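Speaker notes: Budgeting for hand-held grippers, year two
Xuelian Qian, Faltura
Slot: 2 p.m., after the Sidis session

Slide 1. Scope
I am covering purchase and upkeep of hand-held grippers only. Arms are in the Memier plan and have their own budget line. Questions on arms go to the end.

Slide 2. What we buy
The unit of purchase is a pair. One operator uses two grippers, so a single failed gripper stops a station. Last year's request listed grippers singly and the spares came up short. This year every line is in pairs. Say this twice, finance missed it in February.

Slide 3. Wear parts
Fingertip pads go first. We replace a set after 3,000 grasps. Printed marker cards are cheap but need reprinting when the corners lift. Screws on the brackets: check torque weekly, stock one bag per station. 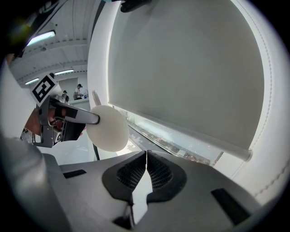
Pads are budgeted as consumables and bodies as equipment. If both go in under equipment, each pad order needs a capital signature, and the last one sat for weeks. Jin will quote pads in lots of 200. Smaller lots carry a setup charge.

Slide 4. Numbers to read out
Pad sets on order: 200
Price per set, Jin quote: $58
Spare pairs per site: 2
Pause here. Somebody will ask about shipping. It is not in the quote.

Slide 5. Room costs
Often left out. Lighting, blinds and bench space come from facilities, and their form closes before ours. File theirs first.

Slide 6. Requests
Approve the pad order now. Hold the spare pairs until the second quote is in. Site leads send me their station counts by email, one line per site.

If time is short, skip slide 5 and go to questions.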